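March 29, 2026

Desk day! I finally did it. I've been saying since October that I would sort out the work table, and this morning I made coffee, put on the radio and took every single thing off it. Everything went on the bed in one enormous heap (a mistake, I'll get to that).

The worst part was the cables. I had the lamp running to the wall by the door, the laptop charger stretched across to the other wall, and the printer plugged into an adapter plugged into another adapter, which I didn't love. I found two chargers for phones I don't own anymore and the cord for the old Hutsuliak speaker, which I swore went out with the speaker. Into the bag they went.

Then I wiped the top down, twice, because there was a coffee ring that wouldn't budge. A bit of baking soda got it in the end. White was a silly color to choose for somebody who drinks as much coffee as I do, but I still like it, it makes the whole corner lighter.

I went over to Plendale after lunch for a tray to go under the desk, the wire kind that holds the cables up off the floor. They had one for 650 and one for 220, and I stood there forever trying to see the difference. I bought the cheap one. I also came very close to buying a Dasamier lamp that I do not need, and I'm proud of myself for walking out without it.

So now the plan is one power strip for the whole table and nothing else. I'd been thinking it would go on the floor, but I'm so tired of crawling under there with a flashlight in my teeth every time I want to unplug the printer. Up on top, at an angle toward the back, I can reach all of it from the chair.
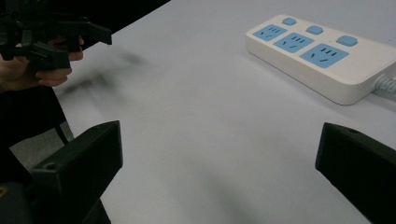
Three outlets, so that's lamp, laptop, printer, and the phone can charge in the kitchen where it should have been all along. I like that each one has its own button, too. I can turn the printer off at night and leave the rest alone! The light blue is sweet next to the white.

The tray isn't up yet. The screws that came with it are too short, or my table is too thick, one or the other, and I'll have to dig through the jar in the hall closet tomorrow. I also still have that heap on the bed, and it's nearly eleven, so I suppose it's all moving to the armchair for tonight.

Need to buy: screws, twist ties, more baking soda.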